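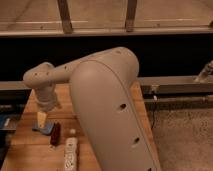
I had wanted a proper wooden table for the back room for longer than I care to admit, and the Torkel from Ruchti was the one I kept going back to look at. We'd been making do with a folding thing that wobbled if you so much as rested an elbow on it, and every project that came out had to be put away again before supper. The Torkel has changed all that, possibly a little too well! Small things come to rest on it and stay there. A bright blue something, a little pale wooden piece perched on top, a dark maroon stick lying lengthwise beside it – that's the sort of company this table keeps, and I've come to think a table that invites it is doing its job.

I bought mine at Kelness, over in Clulville, where they had one on the floor next to the rugs. It came to $1,702 with delivery, and I'll be truthful, I went home and slept on it. Then I slept on it again. What settled the matter was leaning my whole weight on the corner of the floor model while my brother-in-law Caradog pretended not to know me. It didn't budge. He leaned on it too, in the end, and we stood there leaning like a pair of farmers at a gate until the young man asked if we needed any help.

Delivery was in October and went smoothly apart from the doorway, which is our fault and not Ruchti's. The legs come off with a wrench (supplied, and a nicer wrench than I expected), and two people can get the whole thing together in an evening if they read the sheet first. We read it second. The drawing for the crossbar shows it from underneath, and it took us a good while to understand that, so please turn the page upside down before you start and save yourself the argument.

Home | Reviews | Workshop & Craft | Kitchen | Letters | About

Now for the top, which is really what you're paying for. It's a warm wood, and the grain is easy to see without being so busy that you lose a needle on it. I work on it with no cloth, and I love how it feels under the forearms first thing in the morning, when I'm sorting bits and pieces and haven't properly woken up. The finish is on the thin side. If you're a mopper and a coaster person you'll have no trouble, but if you set things down in a hurry, as I do, you should know that this wood keeps a diary.
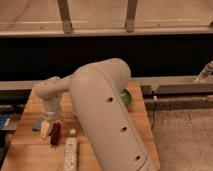 The Torkel's orange-brown top, grain showing, with a few darker stains and marks.

I minded the first mark terribly. I wrote to Ruchti about it and had a kind reply from a Mr. Engelbert Lehner, who suggested a very fine sanding pad and a little oil, going with the grain, and warned me against doing one small patch by itself. I did one small patch by itself, naturally, and it came up paler than its neighbors and took some three weeks to settle down. So do as he says and treat the full width. I've since decided I rather like the marks, and these days the oil mostly stays in the cupboard.

A couple of grumbles, to be fair to anyone saving up. There's no drawer, and at this price I would have liked one, even a shallow one for pencils. The feet are hard and will scratch a floor, so put felt under them on the first day. And the edge is quite square. My friend Oliwia has the older model with a softened edge, and I do envy her that after a long afternoon of sitting.

Still, I'd buy it again. It's steady, it's a pleasure to look at, and it gives me room to leave a job half finished and come back to it after breakfast. If you're anywhere near Clulville, go and lean on the one at Kelness yourself and see what you think. They let me take as long as I liked.

– Eimear Duggan

We use cookies to remember your settings and to see which reviews people read. Accept | Manage choices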